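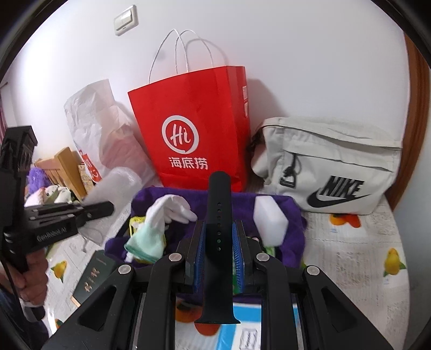 Zuvcombe Swap Day: your questions, answered again

When is it?
Saturday, September 26, 2020, from ten until three, on the green behind Favedley Road. If it's pouring we move under the market roof and everyone gets to know each other's elbows.

What is a swap day?
You bring things you no longer want and go home with things somebody else no longer wanted. Money stays in your pocket, apart from the tea.

What can I bring?
Clothes, shoes, bags, belts, watches and spare straps, books, toys, kitchen bits, plants in pots. It should be clean and it should do whatever it was made to do. A jigsaw "with only the one piece gone" is a jigsaw for your own house.

What can't I bring?
Mattresses, car seats, paint, knives, anything with a plug. We had a plug tester for a while but he moved to Farkas Street and took up golf.

How do the tokens work?
One decent item gets you one token, one token gets you one item. A winter coat counts as two. A paperback counts as one, however long it took you to read. Leftover tokens are good until the December swap, after which they are small bits of green card.

Can I argue about how many tokens I get?
You can. Oliwia Wysocka runs the drop-off table and has a very good listening face. The answer will be the same.

Is there a limit?
Nine items each. Last year one family arrived with a van. We ended up with 300 things left at closing time, and 145 of them were mugs.

Do I need to bring a bag?
Yes please. Paper carriers are fine, and the ones with proper handles are worth hanging on to. Thin plastic ones split halfway across the green.

May I come early for a look?
No. Dealers have tried this dressed as joggers.

Where do the leftovers go?
Clothes go to the Prostell charity shop, books go to the station shelf, and the mugs are under discussion.

I swapped something by mistake. Can I get it back?
Email Eilidh Paterson with a description and she'll put a note on the board. So far we've reunited one man with his good trousers. The casserole dish is still out there.

Are dogs allowed?
On a lead, and kept away from the soft toys.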